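The Five Hundredth Board

By the middle of September, Sawsan Saab could tell a good example from a bad one before the run had even finished saving. She felt it in her wrists. The controllers were light little things, but after 70 goes at the same kitchen they seemed to weigh as much as a kettle each.

"Again?" said Deming Xu from the next desk.

"Again!" said Sawsan, and pressed reset.

She loved reset. Everything in the kitchen jumped home in a blink, every spoon and board, and there was the whole job waiting to be done afresh. At her old work, in the sorting hall at Sanetti, a dropped box stayed dropped. At Dakuvora you could drop a thing 20 times before lunch and the learner would be all the better for it, provided you labelled the drops honestly.

The learner was called Clurkico. It lived on a rack down the corridor and had never picked up anything in its life except what Sawsan and Deming showed it. They had given it cups (easy), then lids (horrible), and now they were on to chopping boards, and Maham Satti wanted 500 by the end of the month.

"Not 500 of the same," Maham had said, standing in the doorway with her coat still on. "Lean them. Stack them. Give it the sort of mess my brother leaves."

So Sawsan leaned them and stacked them. She had never thought so hard about a plank of wood! There was where the weight sat, and which corner would slide first, and whether you went for the edge or came in under it. She had begun doing it at home as well, stopping halfway through the washing-up to notice what her own thumb was up to.
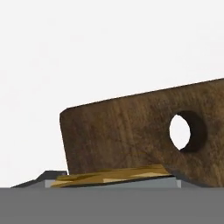
The dark board at a slant, its end resting on the paler piece of wood.

"Oh, that's lovely," said Deming, rolling his chair over. "Look at the hole in it. You can see straight through."

"Do you think it'll go for the hole?"

"Clurkico? It'll go for the hole every time. It went for the cup handles, didn't it?"

Sawsan thought about that. If she took the board by the hole now, it would learn holes, and one day it would meet a board without one and just hover there, baffled. She brought the gripper round to the long edge instead, slowly, breathing out the way she did when threading a needle. The pale wood shifted a hair. She stopped, backed off, and came in again a touch lower.

"Keep the wobble in," Deming whispered.

"I am keeping the wobble in!"

The board came up. She carried it over, set it down flat and let go, and on her second screen the counter rolled from 499 to 500.

Deming whooped so loudly that Maham came to see what had broken. She watched the run back twice with her chin on her fist, and at the wobble she laughed out loud.

"Keep that one," she said. "Now, how do we all feel about colanders?"

Sawsan already had her thumb on reset.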